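September, a little after ten at night

Home late again, and the kettle is on for the second time because I let the first one go cold while I sat on the stairs with one boot off. I promised myself I'd write this up every evening while we're on the Nutwood job, and I have kept the promise rather badly, so tonight gets the long version.

We passed 617 this afternoon. That is 617 good examples, the ones that have been watched back and kept, and I can't tell you how pleased I was to see the number come up on the sheet. When I started at Rorier I thought gathering examples would be the dull bit you got through before the clever bit. I don't think that any more. I think it may be the bit I like best, though I wouldn't say so too loudly at Drorkside, where they are all very fond of their training runs and their graphs.

The morning was slow. I had the early turn, and my hands always take a while to come round to the idea of being somebody else's hands. You move, the arms move, and there is a tiny lag which you stop noticing after a bit, the way you stop noticing a new pair of glasses. Until then everything I do looks like a person buttering toast in mittens. I threw away my first seven tries without even bothering to watch them back. I used to mind that sort of thing terribly. In the spring I would have kept at least a couple out of pure stinginess, telling myself they were nearly right, and then somebody further down the line would have had a model that paused for a little think above every spool, having learned it from me.

That has been the great lesson of this job, I suppose, that it picks up whatever you give it. If I hesitate, it hesitates. For a whole week in the summer I was nudging things with the left gripper before I took hold of them, a sort of friendly pat, and I had no idea I was doing it until the model began patting things too. I was mortified, and also (I'll admit it here) a tiny bit touched. It was like hearing a small child come out with one of your own expressions.

Before lunch we had the long talk about mess. My side of it is that we've been far too tidy. We set the pieces out nicely, everything facing much the same way, and then wonder why the thing goes to bits when one is lying crooked. The Abubakar set, which we did before this one, suffered dreadfully from that, and we had to go back and record a great deal of it again with everything turned about. So the new rule is that we shuffle between tries and leave things where they land, within reason, and every 30 tries we move the tray to a fresh spot as well. It makes the work harder and a good deal more interesting, and my neck aches from leaning.

Soup for lunch, lentil, from the van by the gate. I ate it far too quickly and burned the roof of my mouth, which I'm still cross about.

The afternoon was better, it nearly always is. By then I'd found the rhythm of it, and there is a rhythm, it's rather like knitting: reach, settle, close, lift, across, let go, back to the start. We're on the part now where both arms have to share the middle of the table, and that needs a lot of patience, as they have to come quite close to each other without bumping. I find I hold my breath for it. I must stop, I came over quite light-headed at three o'clock and had to go and stand by the door for a minute.

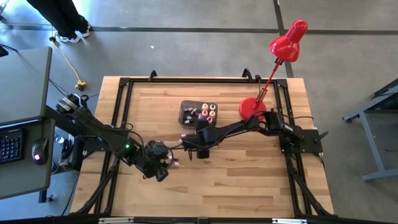 The Nutwood table, with the cones and spools in their tray and the two grippers nearly nose to nose.

I've grown fond of that red lamp. It cheers the table up no end, with so much else about it black and grey, and I look up at it whenever I've made a hash of something.

The labelling I left for the end of the day, as usual, and as usual regretted it. Each kept example wants a plain sentence to go with it saying what was being done, and by five my sentences were getting very peculiar. I found one that said only "put it with the others", which is no earthly use to a machine, or to me tomorrow. I did 3 pages of the list again and then called it a night.

Tomorrow I want to try starting from odder positions, with the arms further apart and perhaps one of them held up high, so that it sees how to come in from a distance. I also want to ask Drorkside whether they'd like some of the recoveries kept, the ones where you fumble and then put it right. I have a feeling those are worth more than we've been giving them credit for.

Must find the other boot. And take a cushion in for that stool.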